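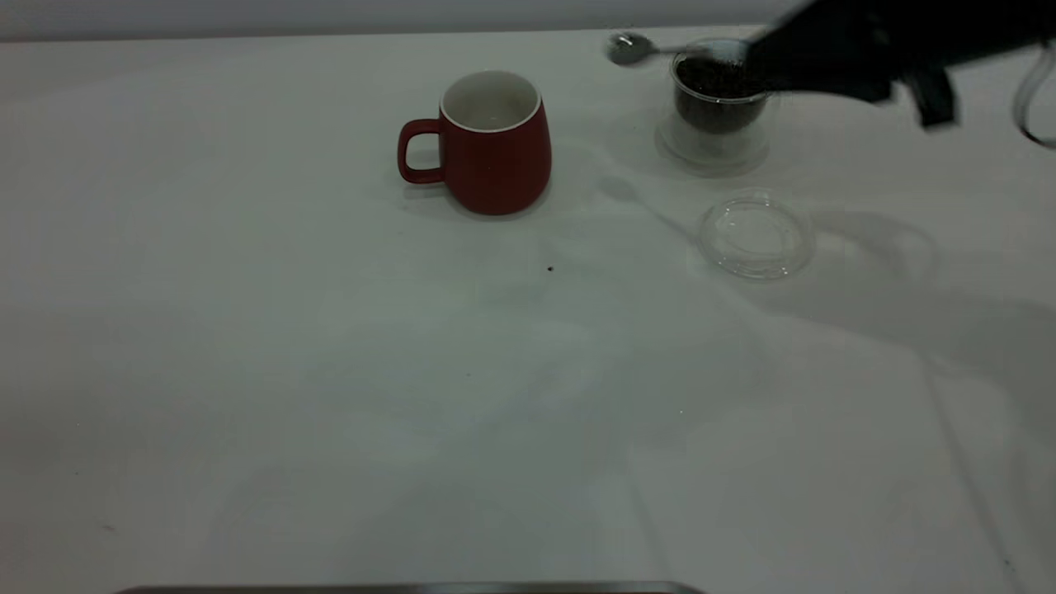
## Where does the wet spoon go?

**Ledutach**

I've cut my morning drink things down to what fits on one white table: a red mug, a clear glass cup, a small clear dish and a teaspoon. The rest went in a box in November and I haven't missed it. The trouble is the spoon. If I put it straight on the table it leaves a brown ring, and white shows everything. How do other people manage?

**Sivusley**

Stand it in the mug. You've got a mug there anyway.

**Ledutach**

I tried that. The mug is white inside, so it stains by the handle of the spoon, and I knock the thing over when I reach for the glass. I keep the mug to the left of the glass because I pour with my right hand.

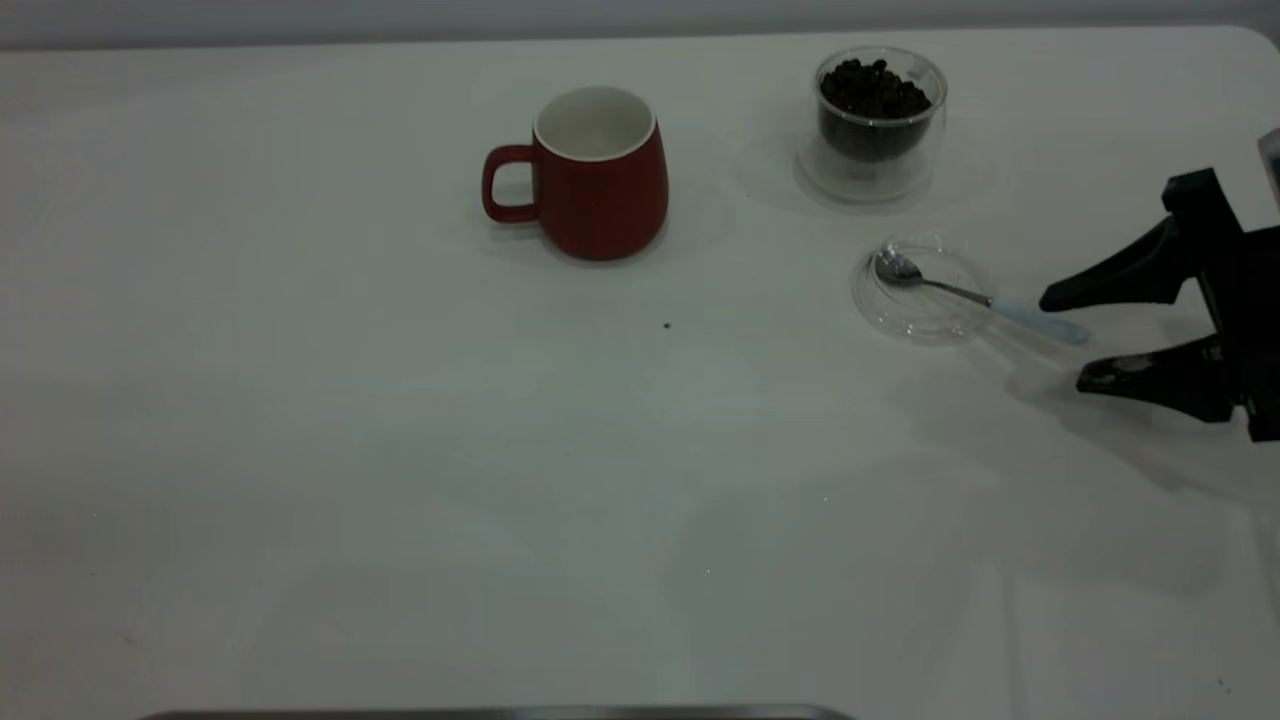 What I want is one resting place that I can rinse with everything else. I don't want a proper spoon rest, I had one and it took up more room than the mug. Some 39 cups a week get made here when my sister's family stays, so it has to be quick.

**Swanson**

Use the dish, then. A shallow one is fine for a dry spoon. For a wet one I'd go deeper, with sides. A little glass bowl does it - the drips stay in and you can see when it needs washing.

**Sivusley**

Disagree. A bowl is one more thing to wash, and a long handle tips it up. Fold a cloth and be done.

**Ledutach**

A cloth looks grubby by 10 o'clock. I have a clear glass bowl, and a spoon with a pale blue handle that's longer than the teaspoon. The handle goes out over the rim, which suits me as I can pick it up without touching the wet end.

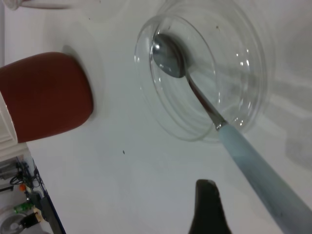 **Cyrill Zwahlen**

Check the weight of the bowl before you settle on it. Mine is 261 grams and stays put with any spoon I own. The thin one I had before went over twice in a week.

**Sivusley**

Still say cloth.

**Swanson**

Dark cloth, maybe. I'd keep the bowl.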